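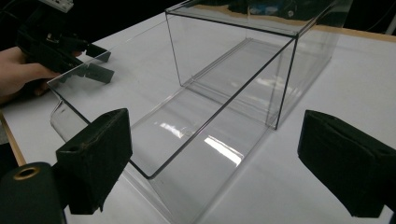 We drove up to Brukbridge in October for the open day at Serrano, the little company that makes clear acrylic boxes, bins and trays for shops and kitchens. I had wanted to go for a couple of years, ever since my sister gave me one of their bread boxes and I found myself wondering how anybody bends a sheet of plastic without leaving a mark on it. It's 60 miles from our house, and we left early enough to stop for pancakes in Sirgate, so by the time we found the parking lot behind the old feed store it was already after ten and the first tour had gone in. No harm done! There was coffee in the entry and a long rack of finished pieces to look at, and we could have spent the whole morning there quite happily.

The tour starts where the sheets come in. They arrive with paper stuck to both sides, stacked on edge like giant slices of toast, and until the paper comes off you would never guess what's underneath. Our guide let each of us peel a corner. It makes a wonderful long ripping noise, and the children in our group (there were several, all very well behaved) had to be coaxed away from it. Every sheet gets a number in grease pencil, and the one we peeled was 1,517, counting from when they moved into the building.

From there you go through to the saws, which were switched off for the day, and then to the part I had come for, the bending bench. A thin hot wire runs the length of it. The sheet lies over the wire until it softens along one line, and then somebody lifts the side and holds it against a wooden form until it sets. That's all there is to it, though I suspect it takes a good long time to learn. The guide did one for us, a sloping front with a curved lip, and talked the whole way through it without once looking worried. A tight corner wants more heat and a rounded one wants patience, we were told, and if you hurry either of them you get tiny bubbles along the bend. There's a barrel of the bubbly ones by the door. They get sent back to be melted down, apart from the ones the staff take home for seed trays.

Gluing is next door, in a smaller room that smells strongly of solvent even with the fans on. The glue is as thin as water and runs along the seam by itself, and when it's done well you are left with nothing but a fine line where two panels meet. I liked this room very much. Everyone went quiet in it, the way people do when they're watching somebody ice a cake.

The finished boxes are looked over on white tabletops, and I'd never have thought about why a plain white surface was such a help until I leaned over a big rectangular one and tried to find its edges. You mostly can't see the box at all. You see thin dark lines where the edges run, and bright streaks where the light lands on the floor of it, and a faint gray glassiness over everything behind. Move your head a little and all the streaks move too. My husband walked around the table twice and came back to tell me that the far end looked like an empty picture frame, and I must say he was right.

The piece that got the most attention was a large bin with a sloping side and a rounded lip, the same general shape as the ones you scoop candy from at the grocery store. They make 2,000 of them in a good year, mostly for bakeries and bulk food counters. I asked how you keep one clean and got a much longer answer than I expected. Use lukewarm water with a drop of dish soap, and a soft cloth. Never paper towels, which scratch, and never window cleaner, which turns the plastic cloudy over time. I've been using both on my poor bread box, so that was a little painful to hear.

Lunch was soup and rolls from the café across the street, set out in the loading bay, and the sun came in nicely once somebody had rolled the big door up. We sat next to a couple who had come over from Trostura to order display cases for a model train club, and we got so deep into the question of dust that we nearly missed the seconds sale.

Don't miss the seconds sale! Everything on the table was $8, whatever the size, and most of the faults were so small that I had to have them pointed out to me. I came away with a letter tray, a lidded box that will do for the good napkins, and one of the sloping bins, which I have no sensible use for but couldn't leave behind. It rode home on my lap wrapped in a beach towel.

A few practical notes if you're thinking of going. Parking is free but the lot is small, so get there before ten. Wear closed shoes or they won't let you past the saws. The restrooms are up a flight of stairs, and there's a bench halfway. Tours last a little under an hour, and you can join a second one if you want to see the bending again, as we did.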